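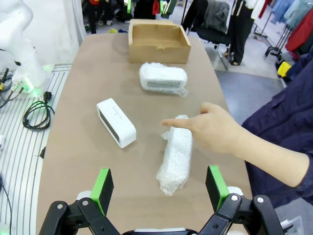 Wrist view, left arm, fingers open over the wrapped piece

Skorkotetti
Cell is two arms packing small electricals into a carton. Since I changed the green finger pads the left gripper squeezes wrapped items too hard. Pads had done 3,000 cycles. Firmware untouched. What have I missed?

Levura
Did you redo the closed position? New pads are thicker than worn ones, so the old zero is wrong.

Skorkotetti
No. I only did that in April, on the old pads.

Gu_7
I'd look at the pivots first. Ours went stiff at 2,000 and felt just the same. Drop of light oil, wipe off, done.

Levura
Disagree. Oil creeps down to the pads and then you drop things. Clean them dry. And zero first, it takes 20 minutes.

Gu_7
We've oiled ours for years – never dropped one.

Shobha Bhat
Zero first, I agree with Levura. Then test on something hard and unwrapped. Bubble wrap gives, so you can't judge the force from it.

Skorkotetti
Zero redone with the new pads on. Testing on the bare clock now, force setting at 7.
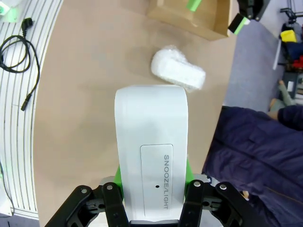
Clock held upright between the new pads

Shobha Bhat
Try it a notch lower before you go back to wrapped stuff. I can see a pad against the clock on both sides.

Gu_7
Still say check the pivots.

Skorkotetti
Will do both. Does anyone have the torque for the pad screws? The Weteo sheet I've got leaves it out.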